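4.2 Drive trays and the time of replacement

In the second part of the study we looked at how the storage drives are fixed inside the computers that come to the Dukent workshop for repair. From the 18 machines in the group, 16 could be opened without special tools. The remaining two had riveted side panels and were left out of the comparison. We divided the others by the way of mounting: drives screwed directly to the chassis, and drives placed in a removable tray.

The screwed drives needed more steps, and these steps were also more different from one machine to another. In the Cluvon desktops the screws on the far side can be reached only after the graphics card is taken out. For this reason, the technician Chak-lun Chu usually noted the card and the drive as one job on the work sheet, and we followed the same practice in our tables. In three cases a screw fell into the case and had to be searched for, and we kept this time in the measurement.

Labels were a second source of delay. When a drive is mounted with its label toward the wall of the case, the serial number cannot be read before removal, and the work sheet must be completed later. We therefore recorded for every machine whether the label could be read in place (Figure 6).

Trays differ in shape between manufacturers, but the workshop staff handled them in a similar manner after a short time. The most important point for them was to find the part that should be held. A tray in a strong color helps with this, as with the bright blue one in Figure 6, where a tab of the same blue projects from the end of the tray and the metal of the chassis is gray. In the Admasu machines the tray is black, and two of the newer staff members first pulled on the cable bracket instead.

Figure 6. Hard drive in a blue tray, with a white-and-blue label on its top surface. 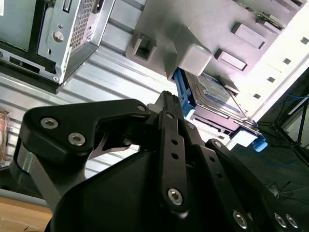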